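Tondumico Bathroom Tidying: recording rules and data card

Welcome! Tondumico is a set of 163 recorded episodes of a robot arm tidying a bathroom sink, and these are the rules we follow when we add to it. Hajar Ouali wrote the first version in August and Hazem Abou Zeid keeps it up to date. Please read it all before your first session — it's short, and it saves so much relabelling later.

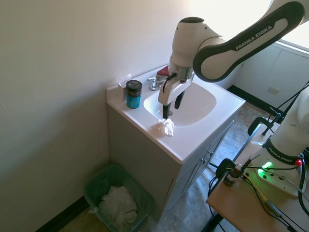 Rule 1 covers the start state. Every episode begins with the gripper open and the object list already typed in, using plain names from the Derness word list. Write down what is on the counter as it lies, so a crumpled tissue on the front edge goes in as "tissue, crumpled, front edge", and the jar with the black lid gets its own line. The bin on the floor counts as part of the layout too, so note which side of the vanity it stands on.

Rule 2: keep the failures! A dropped item is good data. Mark it "fail" and carry on; 21 of our episodes are marked this way and we'd love more.

Rule 3: one person drives, one person watches with a hand near the stop button. Swap after 41 minutes at most (the Emidar timer is set to this).

Known gaps: no night sessions yet, and only 3 drivers.

Questions go to Hazem.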